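Looking After a Pale Wood Tabletop
Workshop Notes from Fladton, January 21, 2019

A light wood surface shows its grain well, and it also shows everything else. 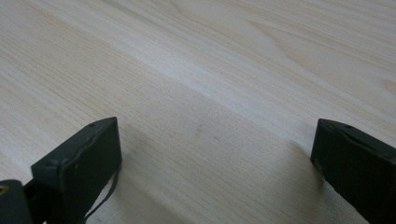 Most of the questions that came in after the holidays were about tables. People had guests, the guests had drinks, and now there is a mark where there wasn't one before. Pale tops get the most letters. A ring that would disappear into dark walnut is easy to find on birch or maple, especially when the light comes in low across the room in the afternoon.

Before doing anything to a mark, find out what the finish is. A lot of damage is done by people who treat an oiled top as if it were varnished, or the other way around. Put one drop of water on a spot that is usually covered, such as the underside of an overhang. On a film finish like varnish or lacquer, the drop sits up in a bead and wipes away with nothing left behind. On an oiled top it flattens out after a few minutes and may leave a darker patch for a while. If it goes dark right away, the wood has very little protection left and is due for a new coat.

Find out too whether the top is solid wood or veneer. Look at the end of the board. On solid wood the lines on top continue down over the end. On veneer there is a thin layer on the face and something different under it, or a strip of edging that hides the join. Arches and long ovals in the grain tell you how the wood was cut, but they turn up on both kinds, so they won't settle the question. When you can't tell, treat it as veneer. The face layer can be very thin, and once you have sanded through it there is no putting it back.

Everyday cleaning

A soft cotton cloth, wrung out until it is barely damp, takes care of most of it. Wipe with the grain and follow with a dry cloth. If the top feels sticky, add a little mild dish soap to the water, then go over it again with plain water and dry it. Skip the spray polishes. Many of them contain silicone, and if you ever want to refinish the piece, the new coat will pull away in small craters wherever the silicone has soaked in.

Paper towels are all right for a spill, but some brands are rough enough to dull a satin finish if you use them every day. Scouring pads and powders should stay in the kitchen sink.

Small gray marks

These come up more than any other kind. A small gray smudge on a pale surface is often just dirt, or rubber or metal that has rubbed off something. Start with the damp cloth. If that does nothing, try a white vinyl eraser, the kind sold for drafting. Rub lightly with the grain and brush off the crumbs. Test it on the underside first if the finish is matte, as erasers can leave a shiny spot.

If the eraser has no effect, the next thing to try on a film finish is a little mineral spirits on a cloth, with the window open. Lay the used cloth out flat outdoors to dry before you throw it away. On an oiled top, go easy, as mineral spirits can take some of the oil with it. Be ready to re-oil the patch.

A mark that is blue-black and seems to be in the wood itself is a different matter. It usually means that water and iron have met there, from a can or a wet tool left standing. That calls for oxalic acid and stripping the finish first. We will cover it in the February issue, with the safety notes it needs.

White rings

A white ring means moisture trapped in the finish, and the wood underneath is usually fine. Give it time before you do anything. Plenty of rings fade on their own over a few days in a dry room. We suggest waiting 7 days. After that, put a dry cotton cloth over the ring and pass a warm iron over it, no steam, for a few seconds at a time. Lift the cloth and check between passes. Stop as soon as the ring starts to go — it will often keep fading after the heat is off.

Re-oiling

For oiled tops at the Fladton shop we use a clear hardening oil with no added color. Plain linseed oil gives a yellow cast that gets stronger with age, and on a creamy top the change is hard to miss. The steps are the same for a desk or a dining table:

Clean the top and let it dry overnight.
Sand lightly by hand with the grain, using 240 grit. On veneer, use a gray abrasive pad in place of the paper.
Remove the dust with a vacuum brush and then a lint-free cloth.
Spread the oil thinly and leave it for the time given on the can.
Wipe off everything that hasn't soaked in. A top that stays tacky was nearly always left too wet.
Let it dry for a full day and repeat.

Three thin coats are enough for a bare top, and one will do to freshen up an old one. Keep hot dishes and wet glasses off it for the first week. Oily rags can heat up by themselves and catch fire, so soak them in water and seal them in a metal can, or spread them out flat outside until they are stiff.

Sunlight

Pale wood changes color whether it is finished or not. Maple and birch turn more golden, and pine can go quite orange. Move lamps, trays and table mats every few weeks during the first year, or you will have their outlines for a long time. If an outline is already there, take everything off and leave the top in the light. The paler part generally catches up, though it may take all summer.

From the shop

The Bistance counter has cotton cloths and gray abrasive pads back in stock, and the pads are now sold singly as well as in the box of 100. The table care leaflet has been reprinted with the water drop test on the front page. Pick one up at either counter, or ask for it to be put in with your next order.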